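Home > Kitchen & Table > Everyday Cooking
Thread: Soup swap for the whole street - how do you keep it going?

celeste_quiroga
Posted Tue 20 November

Hello everyone, and forgive me if this runs long, I have a cup of tea and a quiet house. Our street has been doing a soup swap since May. Once a month everybody makes one big pot, we portion it out, and you go home with a different soup from each house. It has been lovely, my freezer has never looked better, and I know my neighbors now in a way I never did in all the years of waving at them over the hedge.

The trouble is that we are up to 12 households and it's getting unwieldy. The pot I own holds enough for six families at a stretch. Last month I ended up cooking the same lentil soup twice, on two nights, and the second batch came out thicker and a bit saltier and I fretted over it the whole next day (my husband said it was fine, but he says that about everything).

So my questions are, would you split the group, or would you make the portions smaller? And does anybody have a soup that doubles well without turning to paste?

gravyboat_ann
Split it! We went through this with a cookie exchange and I was so sad to do it, but two groups of six was much happier than one group of everybody. You can always mix up who's in which group each season so it doesn't turn into the north end versus the south end. For doubling, I swear by plain chicken and rice, but cook the rice on its own and let people add it at home. Rice left sitting in broth will drink up every last drop.

Dunmore
I'll disagree with Ann, with love. Half the fun is the crowd. Make the portions smaller and call it a tasting. We give one bowl per adult, and if somebody wants more of Mrs. So-and-so's minestrone, they can go knock on her door and ask for the recipe, and that's how you get to know people.

Also, bring it down a notch on the salt when you double. I don't double salt, I go up by half and then taste.

celeste_quiroga
Oh, Dunmore, I do like the idea of a tasting! We tried one evening where people sat down and ate together before packing anything up, and it turned into the best night of the year. It does change what you put out, though. I stopped bothering with fancy sides and went over to bowls plus a basket of produce, and let people help themselves. A heavy ceramic bowl keeps soup warm so much better than the thin ones I used to bring out for company - I warm mine with hot tap water first, and then even the slow talkers get to the bottom while it's still nice.

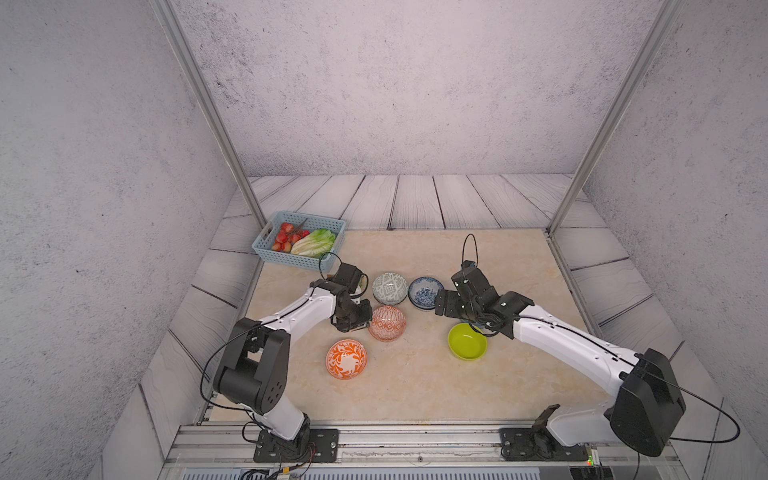

Marguerite thinks a sit-down tasting is a fine thing in the fall but a headache by January, when half the street has a cold and the other half is pretending not to. She would keep the jars for winter and save the eating together for when you can open a window.

celeste_quiroga
That's sensible, and I hadn't thought about colds at all. Maybe we do both, jars through the cold months and a tasting in spring and fall.

oldstockpot
Nobody has mentioned labels yet so I'll be the bore. Put the name of the soup, the date you made it, and anything a person might be allergic to. Cream and celery are the two that caught us out. Masking tape and a marker does it, but stick it on before the jar goes in the freezer or it'll peel right off.

And please leave room at the top! I lost a jar of split pea to the freezer last winter and was finding green bits behind the ice trays for weeks.

gravyboat_ann
Seconding the labels. And I still say split it, Dunmore, you haven't had to fit that many cars on my road.

Dunmore
They live on the same street, Ann. They can walk.

gravyboat_ann
In the ice, carrying a hot pot? You first.

celeste_quiroga
You two are a treat. I'm going to ask everyone at the next swap and let them pick. In the meantime I'll try the chicken with the rice kept separate, and go easy on the salt. If anyone has a squash soup that doesn't need cream, I would be so glad to have it. We have two houses now that can't do dairy, and I've run out of ideas past carrot and ginger.

oldstockpot
Roast the squash with a couple of onions and an apple, skins off, then blend with broth until it's as loose as you like. A potato in there gives you the body you'd miss from the cream. I'll look for the card with the amounts and post it tonight.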